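# Session 2: What a household throws away, and how we know

Welcome back! Last time we talked about why people study domestic waste at all. Today we get into method, and I think this is the best session of the module, so please bring your bin diaries (even the scrappy ones).

Our subject is packaging: how it got into ordinary kitchens, how it leaves them again, and what a researcher can learn in between.
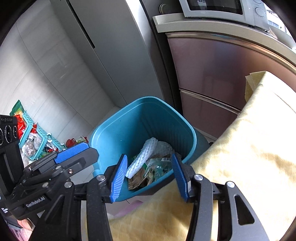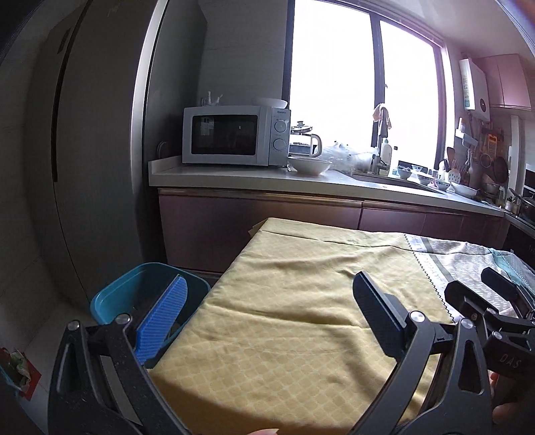
## Three sources, three different answers

Suppose we want to know how much packaging a street gets through. We could ask people, weigh what the lorry collects, or open the bags and sort them. You would hope for one answer and you get three!

**Asking.** Surveys are cheap and quick, and people are generous with their time. But memory is patchy. Most of us remember bottles and boxes well and forget films, nets, sleeves and labels almost completely. Diaries do better than surveys, though entries tend to get shorter as the week goes on (have a look at your own Friday).

**Weighing.** Good for totals, poor for detail. Packaging is light, so a week of wrappers can vanish behind one melon rind. Diễm Quan's reading for this week is very good on this - do read the section on volume, even if you skip the tables.

**Sorting.** Slow, smelly and wonderful. You find out what was bought, in what size, and often how it was stored.

## The Drusside study

The Drusside study used all three methods on the same homes. Over 2,000 were invited and 1,262 kept a diary to the end, a very healthy return for something so fiddly. A smaller group agreed to have their bags sorted as well.

What I love about it is the mismatch. Diaries and sorted bags agreed nicely on glass and tins. They parted company on soft plastics, where the bags held far more than the diaries said. Ghassan Nasrallah, who led the sorting, argues that people weren't hiding anything. They simply didn't think of a wrapper as a *thing*. It was part of the biscuits until the biscuits were gone.

Keep that idea close, as we'll need it for the essay.

## A short word on fruit

Fruit is a lovely case. It comes with its own packaging and we add more anyway. Why? Bruising, mostly. A soft fruit that travels a long way needs padding, and a bruised one is usually thrown out whole. So a little packaging can save a lot of food, and a study that counts only the packaging will miss that. The Khasawneh paper sets out both sides fairly. The Wanico reply is crosser, and more fun.

Some questions to argue about in pairs:

- Who should be counted as the person throwing something away: the buyer, the cook or whoever empties the bin?
- Does a reused jar count as waste in the week it is bought?
- How would you record a wrapper with food stuck to it?

## For Tuesday

Read Khasawneh, pages 2 to 9, and the Wanico reply. Finish your diary and swap it with a partner. Mark every entry where you can't tell what the material was - there will be plenty, and they're the interesting ones. We start at the usual time, with gloves.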